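Subject: Re: Grenau Robotics Club, kitchen task practice table
Date: Feb 21, 2018
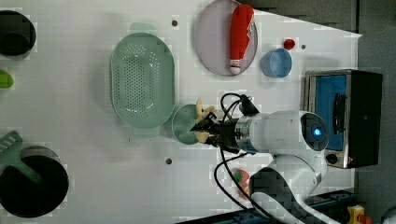 The arm at the practice table, with a pale yellow piece held above the green plate.

Team leads asked about access to the table. Each team may reserve one session per week, to a maximum of 4 before the qualifying round. Requests go to the Flollard list.

> In December we were told that the kitchen task would count toward
> the final score. Is this still the case, and may we use our own pots?

The task remains scored. Teams must use the club set.

Viver Program Office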